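Helpers wanted for a home laundry robot build, Dridonberg

Posted 19 Sep 2026 by Rochelle Kincaid

We are looking for two people to join a small build group that is teaching a pair of robot arms to load and unload a top-loading washer. One place is for someone comfortable with wiring and mechanical work. The other is for someone who will drive the arms by hand and keep the log. You can apply for either or both.

The group is three people at the moment. Sushil Sandhu looks after the arms and the control software, Esben Steinarsdóttir does the printed parts and the gripper fingers, and I handle the schedule and the money. We started in July. Design and repairs are done at the Abou Zeid shared workshop, and the running is done at my house, where the washer is.

Work so far has been with plain white cloths, one size, no buttons or zippers. Getting a cloth over the rim and into the drum is the part we practice most. Cloths catch on the rim, hang down the outside of the machine or end up on the floor, and each of those needs its own recovery move. We also want to start on taking cloths out of the drum, then move on to T-shirts and pillowcases.

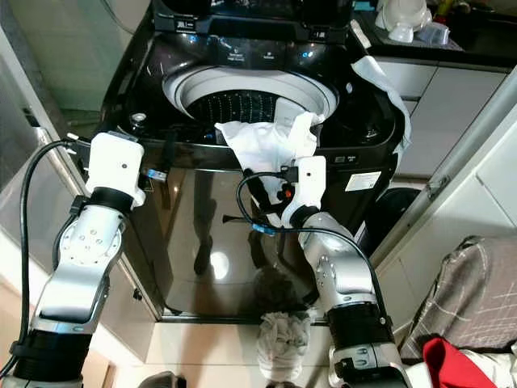
The wiring person will start with the cables. They run along the outside of both arms, and we want them clipped down so they don't drag on the laundry or pull at the connectors. After that there is a rolling base to finish and a second emergency stop to fit. You should be able to crimp and solder neatly, read a simple schematic, and say when something isn't safe to power up. Experience with robots is useful but not required.

The operator will run practice sessions and write down what happened in each one: start position, number of cloths, whether the load went in, and what went wrong if it didn't. We are aiming for 200 clean loading runs before we change the fabric, and we have 99. Patience matters more than a technical background. We will train you on the controls over your first two sessions.

Hours and pay

Sessions are three hours, in the evening, twice a week. The work is paid at $50 per session for both roles, at the end of each month. The money comes from a small grant from Trostico, which covers us through the winter. Parts are paid for separately, so please don't buy anything yourself without checking with Sushil.

Other things to know

You must be 18 or over. Wear closed shoes and tie back long hair. The house has one step at the side door and the laundry area is next to the kitchen, so space is tight and no more than three people work there at once. Street parking is free after six. There is a cat, kept upstairs during sessions.

To apply

Send a few lines about yourself and something you have built or fixed to Rochelle Kincaid, care of the Abou Zeid workshop front desk, locker 808, or leave a note in the Sasteck parts room. Say which role you want and which evenings you can't do. No résumé needed. We will invite people to sit in on one session before either side decides, and that session is paid too.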